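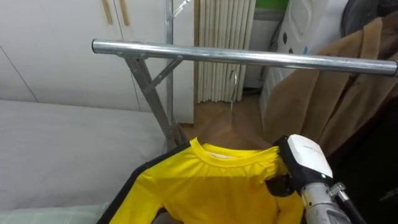 10 March 2026

Today I took the yellow shirt seriously. It has waited since I moved in, and I told Yamila Yáñez on the phone that I would put all my clothes in order before the end of the month. She laughed, but kindly. She knows me from the time in Cabral, when I kept my shirts in a suitcase under the bed for a whole winter.

The shirt is the one from the Tradcombe team, long sleeves, bright like a lemon, with the black lines on it. Facundo Ojeda gave it to me after the last match in September, and I have worn it perhaps too much. The fabric is smooth and a little shiny, and this is the trouble with it: it slides. On the thin wire hanger the round neck goes to one side and one shoulder falls down. My mother would say that wire is for the dry cleaner and wood is for the home.

So I wrote a small plan on the back of an envelope, because I like to have a plan even for a shirt.

1. Lay the shirt flat on the bed, neck towards the headboard. Put the dark wooden hanger inside the collar, and pull each shoulder until it sits well on the wood.

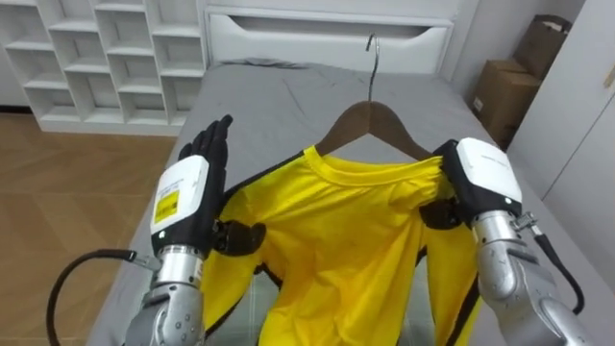
2. Lift it by the top of the hanger, and do not hurry. Let the cloth fall down by itself.

3. Carry it to the rail, hook it, and close the matter.

The second point is the one I like. When a shirt goes up from the bed, the creases do not look so bad any more. I still do not want to iron it. Maximiliano Lucero irons everything, also his socks, and he is not a happier man than I am.

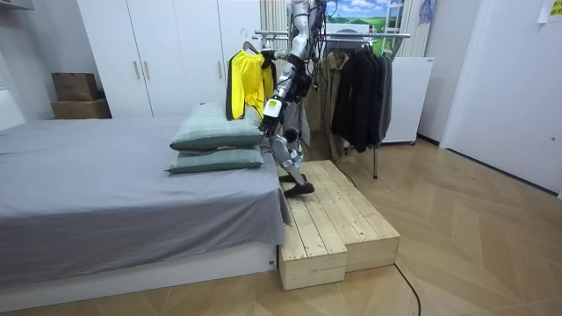 The yellow shirt on its hanger, by the foot of the bed.

I must write also about the wooden step, which stands beside the bed near the rail. I am fond of it. It is plain light wood with no paint, and Fidel Benítez says I should varnish it. I paid 17 for it at the Otico market and I think varnish would cost me more than that. For now it stays as it is.

The bed I leave for another day. The grey cover was straight this morning, and I had smoothed it with my hand, but near the headboard it always makes its soft folds again. I have decided to accept them. What I do not accept so easily is the corner between the bed and the wardrobe, with the two cardboard boxes one on the other.

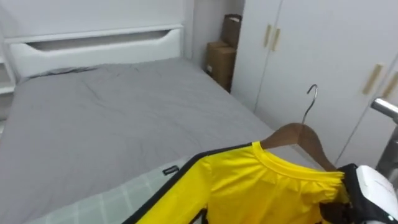
I promised to open them before the spring, and the spring is almost here. In one I believe there are the papers from Citska and my winter gloves. In the other I do not remember — maybe the good towels, which I have been looking for since I came. Yamila says I should throw away both without looking. I could not do this, I would think about the gloves all night.

Tomorrow I will telephone Facundo and ask if he wants to play again this year. If he says yes, the shirt will not rest long on its hanger.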